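Section 4. Setting up the simulator station for visitors

Use this section when the Redetix station is going to an open day, a school visit or a trade evening. It assumes the host PC already has the demo package on it and that you have worked through Section 3 at least once. Allow the whole morning if the hall opens at noon.

4.1 Choosing the opening scene

The package loads two scenes, Kitchen and Table. In both, the main screen shows the wrist view, with the gripper at the bottom and its fingers open.
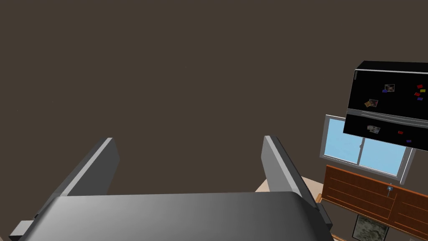
Kitchen, with the fridge and window over to the right.
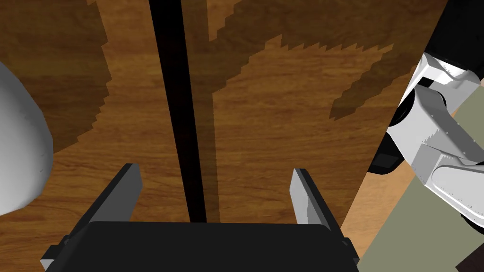 Table, with the second arm on the right-hand side.

4.2 Before the doors open

1. Put the station on a firm table with the main screen facing the room. Leave enough space behind for one person to reach the power switch.

2. Plug the hand controller into the left-hand port on the front of the PC. The right-hand port is for the keyboard.

3. Switch on the PC, wait for the Zemberg start page and choose Visitor Mode. Enter the code 871.

4. Choose a scene. Kitchen is the better one for families and younger children. Table suits visitors who already work with arms and will want to talk about reach and joint limits.

5. Check that the gripper is empty and the fingers are fully open. If they are part closed, press Home on the controller and wait for the tone.

6. Move the view slowly left and right with the thumb stick. The picture should follow without jumping. If it jumps, see 4.5.

7. Set the session timer. The factory setting is 3 minutes, and on a busy Friday evening it is worth leaving it there.

Note: Visitor Mode hides the file menu. To get it back, hold Home and Stop together and enter 888. Don't write this code on the station.

4.3 Running a turn

1. Give the visitor the controller and let them open and close the fingers a few times before they try anything else. Most people want to do this anyway.

2. Ask them to point the gripper at something they can name. In Kitchen the fridge is an easy one to start with.

3. When they are comfortable, press Task on the keyboard panel. A short instruction comes up along the bottom of the second screen.

4. At the end of the turn the controller buzzes twice and the arm goes back to its starting pose. Take the controller back while this happens.

5. Press Next. Any objects that were moved go back to their places.

Caution: The simulated arm cannot hurt anyone, but the Furukawa arm on the neighbouring stand can. If the two are shown side by side, the link cable must be unplugged at both ends and kept in the case. Do not rely on the software switch.

Caution: Some visitors feel queasy when the view tilts quickly. Keep Stick Speed on Low and have a chair near the station.

4.4 Shadows and flat colours

Visitor Mode runs with shadow quality set to Low so that the controller stays responsive. On a large screen the shadow edges in Table look stepped – this is normal and does not affect how the arm moves. Setting shadows to High smooths them but slows the older PCs noticeably.

4.5 If something goes wrong

View jumps or freezes: close Visitor Mode, wait for the start page and open it again. The scene choice is not remembered.

Message 227 on screen: the controller has been unplugged. Plug it back into the left-hand port and press Home.

Gripper will not open: the session timer has run out. Press Next.

No sound: check the volume wheel on the side of the screen first.

For anything else, note the message and the scene in use and contact Zutgate support with the serial number from the underside of the case.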